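Screws, latches and one stubborn stick of RAM

So it's November, I have a lab report due, and naturally I'm writing a blog post instead. A few people asked what I've been doing in the evenings, and the answer is: taking a computer apart. Over and over. With a robot arm!

I signed up for the automation project course at Lustidden this fall mostly because it fit around my job. I figured we'd make an arm stack blocks, get our credit and go home. Then our instructor, Mervyn Bramwell, walked in on the first night, put a desktop tower on the bench and told us we were going to teach the arm to strip it. Hard drive, expansion card, processor, memory, all of it out of the case and into a holder next to it, without bending anything. He gave us until the end of the term. Somebody laughed and he just kept handing out cables.

We're split into two teams. The other one is called Gonditz (don't ask me, they won't say) and we're Lema, which was the name of somebody's dog. Gonditz got the half of the job where things go back in. We got the half where things come out, and I was smug about that for maybe a week. Out is easy, right? You grab it and pull.

Well. A hard drive is easy, I'll give you that. It's big, it's a nice solid rectangle, and the blue plastic around it gives the fingers something to hold. The expansion card was okay too once we fixed our approach angle. But the processor is this tiny flat square and you have to come straight down on it, and you have to deal with the lever first, and the metal frame, and if you're off by a hair you're dragging a gripper finger across the one part of the board you really don't want to touch. I held my breath through the whole first attempt. My lab partner says I still do.

And then there's the memory. I've changed RAM in my own computer plenty of times and never gave it a second thought. You push the little latches, the stick pops up, you wiggle it out. Try writing down "wiggle" as a set of positions for an arm! We've logged 241 attempts on the memory step alone, and I typed a lot of those rows myself, so I feel I've earned the right to complain.

Last session we had the case open on the bench again and spent the whole evening around the motherboard.

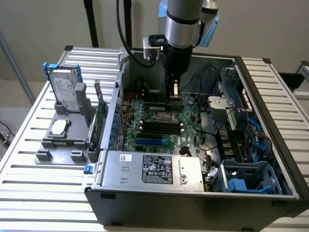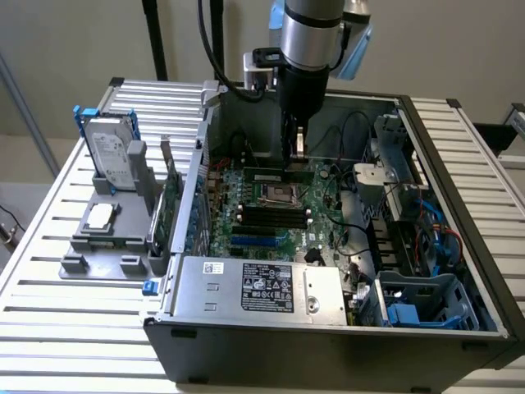
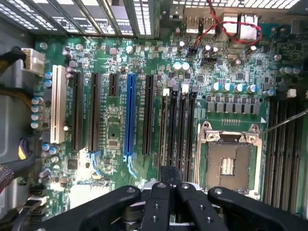 What we changed this time

The biggest thing was slowing down. We had been so proud of our speed early on (Gonditz had a stopwatch out, so of course we got a stopwatch out) and our moves near the board were way too quick. Now the arm travels at normal speed until it's over the case, then creeps the rest of the way. It's boring to watch. I love it.

The second thing was the holder. It's gray, it's 3D printed, and it has a place for each part, including a little square pocket for the processor. The first version had slots that were so tight the card would catch on the way in and the whole holder would skate across the bench. I redrew it, printed it overnight, and the new slots have a bit more room at the top. If you're doing anything like this, spend time on the holder! I treated it as the afterthought and it cost us two sessions.

Third, we finally gave in and used Jundilar, the little scripting tool that the group before us wrote and left on the lab machine. I'd been avoiding it because the notes are a mess and half the commands are named after pasta shapes. But it lets you save a position and nudge it in tiny steps without retyping everything, and for the memory slots that's exactly what you want. I've started fixing up the notes as I go. The pasta stays.

Where we're at

Still not done. The latches are my current enemy. Pressing one without leaning on its neighbor takes a better angle than the one we have, and every time I think I've found it, the cable on the wrist wants to be somewhere else. Mervyn's advice was to go do it by hand ten times in a row and pay attention to my own wrist, so I sat there with an old board on my kitchen table like a crazy person. It helped, annoyingly. I tilt way more than I thought.

We've got some 400 rows in the log now for all the steps together, and I'm supposed to turn them into a chart that makes sense to people outside the class. If anyone reading this is good with charts, I can pay in cookies.

Next up is the swap, where Gonditz takes the parts we pulled and tries to get them back where they belong. They've been practicing with their own holder and it doesn't match ours, so that's going to be a fun conversation. I'm bringing calipers.

Okay, lab report. For real this time.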